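Printed tray for parts when you take a Dell desktop apart
Hardware and Repair > Bench and tools

granari_flo
I take apart old office desktops for a small shop in Gosville and I was tired of processors lying around on the bench. So now I use a gray printed plate with a place for the CPU and a slot for a memory module or a card, something of that kind. It stays next to the aluminum panel.
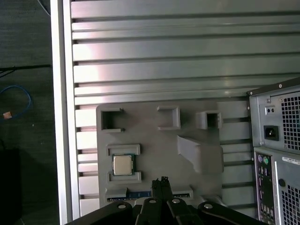
The plate, with a processor in its holder

Is it worth to print one for each bench, or is a box with foam enough?

Varela790
Foam box, antistatic. A printed plate is nice to look at, but normal plastic can hold a charge. I have done 200 machines with foam and tape.

skorkis
I disagree with Varela. In foam the small parts disappear, and people push on them. Flo, what power supply do these machines have? I look for one with 80 PLUS.

granari_flo
It is the Dell one, and the 80 PLUS logo is on it. Please compare the plug before you buy, Dell likes its own connectors.
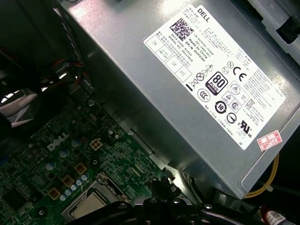
Label side of the power supply, still in the case

Varela790
Do you take the supply out first? I always do - more room for the hands.

granari_flo
No, I leave it for the end. I begin at the processor. The cooler must be off, then you press the lever a little down and to the side, and it comes free from the hook. Lift the processor straight up and hold it only by the edges. 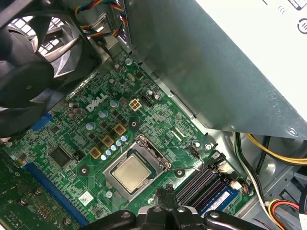
After this I do the memory. Open the latches first and do not pull on one end only. I clean the old paste on Wednesday, all processors together, with alcohol and a cloth.

skorkis
Straight up, yes. I bent 5 pins on a socket once and the board was for the trash.

Varela790
Fine, but I would still ground the plate. My opinion does not change.

granari_flo
I can put a mat under it. Thank you both.
Florian Frei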